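This site uses cookies to keep you signed in to the list archive. Accept | Settings

Re: [Lalby-kitchens] Oil for wooden worktops, how often?

On the list in October it was written:

> We moved into the Lalby flats in spring and our worktop near the
> sink is becoming grey. The shop sold us Clekata oil, 477 ml for the
> tin. How many coats does it need, and must I sand it first?
> Is it a mistake to keep wet things on it?

Hello all,

I have had the same kind of worktop for 7 years, so I try to answer, and please excuse my English. Grey wood near a sink is mostly water that stayed too long. You should sand it, but lightly, with fine paper and always along the grain. After this wipe off the dust and let the wood dry one full night. I put 2 thin coats, with a day between them. In the first year I put one thick coat and it stayed sticky for weeks, so I do not recommend it.

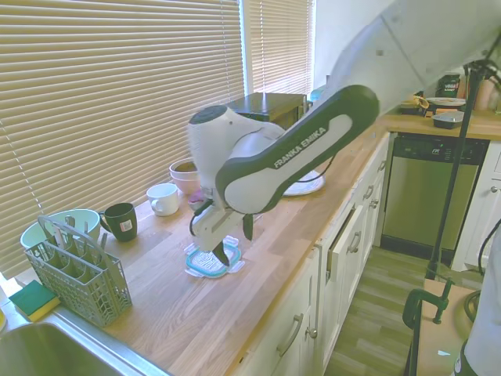
How often you oil depends on how much you use the kitchen. I do it when drops of water no longer stay round on the surface, and by the sink this comes sooner than in the rest. About the wet things: the worst in my house were small flat objects which we forget. A food container lid with a rubber seal, lying flat on the butcher block like the one in the photo, can hold water under it until the next morning. The same goes for the utensil basket if you take it out of the dishwasher and stand it in the corner. I now put a folded towel under such things.

For the price, my last tin from Kurek was 73 crowns and it was enough for roughly two years. I have not tried Clekata, so I cannot say if it is better. Wirach wax I tried once, but hot pots left white rings in it.

One more thing, please spread the oily cloths flat outside to dry. They can catch fire by themselves if you leave them in a ball.

With kind regards from the third floor

Get the list digest by e-mail every month. Subscribe | No thanks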